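Course home Syllabus Handouts Readings Contact
Reading time: 5 min

Handout: What do we know about wood cutting boards and germs?

Wekesa Makori, Food Safety and Evidence

Most of you came into this course believing one of two things. Either wood is dirty and plastic is clean, or wood kills germs by itself and plastic is a menace. I'd like you to be suspicious of both.

Start with the claim that wood "kills" bacteria. Ask how anyone would know. The usual test puts germs on a board, waits, and tries to get them back off. If few come back, they may be dead. They may also have gone down into the grain, where a swab can't reach. Those are two different findings, and popular articles mix them up all the time.

Now look at the Marholm kitchen exercise in your packet. It used 30 boards, all new, all cleaned by the same person. A new board tells you little about one with years of knife cuts in it. The write-up also stops at 48 hours and then talks about "long-term safety." I don't see how you get from one to the other.

The Wisturel leaflet is worse. It praises maple for its tight grain, gives no source, and ends with a coupon for board oil. Grain may well matter. So might glue, seams, oil, and how long the board sits in a sink.

For discussion, bring a one-page answer to the following:

1. What would a fair test of old boards look like?
2. A maple board has a seam running across it where planks are joined. What evidence would convince you that the seam matters for cleaning?

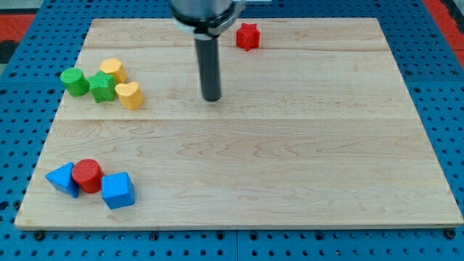

3. Who paid for the leaflet, and does that change how you read it?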